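Parish registers: notes on the index so far

2021-05-15

The baptism index for the Moston parish is finished up to the end of the second register. It holds 541 entries. The marriage register is next, and I expect it to go slower, as the witnesses have to be entered as well as the couple.

A few notes on method, mostly so that I can find them again.

Each entry gets one row. The columns are register number, page, line, date of baptism, date of birth if given, child, father, mother, sponsors, and priest. I keep the spelling as written in one column and a standard form in a second. The first register uses Latin given names throughout, so Jacobus stays Jacobus in the first column and becomes James in the second. I do not standardize surnames. Ansari appears once, as the surname of a sponsor, and the page is clear enough that I have no doubt about the reading.

Dates were the main problem. The priest who kept the first register often wrote the feast instead of the day of the month. Fixed feasts are easy. Movable feasts need the date of Easter for that year, and I work those out from a printed table and then check them against the entries before and after. In 16 cases the date I got did not fit the order of the page. Nine of these came from a single run in September, where the entries seem to have been copied in later from loose slips. I left the order alone and put a note in the last column. 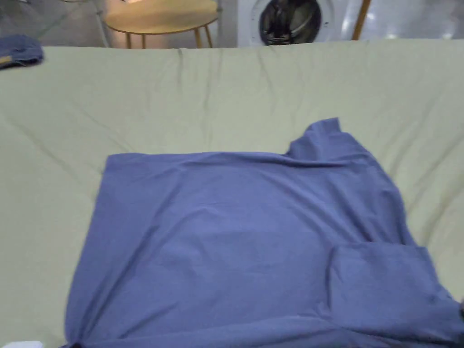

Blue T-shirt on a pale green sheet.

Conditional baptisms are marked with a C. There are 25 of them. The wording differs between the two registers, but both use "sub conditione" or a short form of it. I first counted these as adult converts, and that was wrong. Several are infants who had been baptized at home by a midwife, with the rite repeated conditionally in church. The index now shows the age where the register gives one and a blank where it does not.

Sponsors by proxy also needed a rule. I enter the named sponsor in the main column and the proxy in the notes. The Zostden index, which I used as a model, does it the other way around. Anyone comparing the two files should keep that in mind.

The spreadsheet is sorted by register, page and line. If you re-sort by name, keep a copy of the original, because two pages in the second register carry the same number and the line numbers repeat. I have called them 9a and 9b.

The confirmation lists at Pralano are still unread. I have the first four pages and the hand is poor.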